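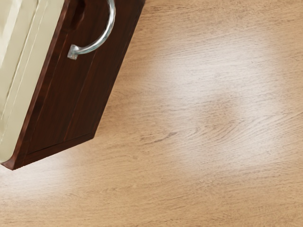
Hosteo under-counter drawer cabinet, dark finish – review after half a year

I bought this cabinet in May, when we moved the kitchen from the back of the apartment to the front. Before that I had an old chest from my aunt, and its drawers had to be lifted and pulled at the same time, so my expectations were not high. I write this because when I was searching I found only very short reviews, written on the day of delivery. On the day of delivery everything is good.

First the ordering. The Hosteo page is clear and the measurements on it are correct. I measured every side when the boxes came and I found no difference worth to mention. You choose the width, the number of drawers (2 or 3) and the finish. I took the one with three drawers. The color on my screen was more red than the color in my kitchen in the evening, and in the morning it is the other way. If color is important to you, ask for the small sample piece. It is free but you must write to them, there is no button for it.

Delivery was late by one week. They informed me before, so I don't take a point for this. The two men who brought it did not want to carry it up the stairs until I showed them the order, where it is written that stairs are included. Print the order.

Assembly. The booklet is only drawings, and drawing 9 is wrong, or at least I and my neighbor Kekeli Kpodo both understood it wrong. It shows the left runner and the right runner as if they are the same piece. They are not. There is a very small L and R stamped on the inside of the metal, close to the back end. We put them in the wrong way, the drawer went in half, and then we had to take out all the screws again. The holes survived this, but I would not like to do it a third time. Kekeli has put together many more cabinets than me and he says the wood is better than he expected for the price and the screws are worse. I agree with him. Two screw heads were damaged by an ordinary screwdriver, used by hand. Buy a small bag of better ones.

Daily use is where I am most satisfied. The drawers come out fully, so the things at the back are not forgotten. In my old chest I found, when I emptied it, three packages of the same cake candles. The top drawer has forks, knives and the small tools. The middle one has towels. In the bottom one I put the heavy things: the iron pot, the mortar and a bag of rice. It carries them without hanging down. When it is full it needs a stronger pull for the first few centimeters, and after this it moves normally.

The soft closing works well on the top and the middle drawer. On the bottom one it worked until the end of the summer. Now it closes the last part too quickly and you hear it in the next room. I wrote to the Hosteo service, and a lady with the name Esi Dogbe answered me on the same day. She asked for the number on the runner and sent a new pair without payment. The new pair is better but still not as quiet as the other two. I adjusted the small wheel as she explained, one turn and then one half turn back, and it helped a little.

The finish needs some patience. Fingerprints are visible on dark wood, this is normal, but flour is the real problem. It sits in every groove and a wet cloth makes from it a paste. I use a dry brush first, the kind for shoes, and then the cloth. I tried also the Afridi wood cream that was in the box as a gift. It smells strongly for two days and I did not see a difference after it. I gave the rest away.

One more complaint. The dividers are sold separately, and they are too expensive for what they are. I cut my own from a thin board. If you don't want to cut, the ones from Kunatano fit in the top drawer, with a small gap on one side that I filled with a folded piece of felt.

I compared it before buying with the Hirnau model, which I saw in a shop. The Hirnau has stronger runners, I think, and handles I like more. It also costs a lot more, and the drawers there don't come out to the end. For a bedroom I would maybe take the Hirnau. For a kitchen I want to see what is at the back.

Would I buy again? Yes, with the three drawers again and with my own screws. I would not pay for the assembly service, which they offer at the last step of the order – the box is already ticked, so look carefully and remove it.

Small update, 26th November: the bottom drawer is the same as before, not worse. One of the rubber feet came off when I moved the cabinet to sweep behind it. I put it back with glue and so far it stays.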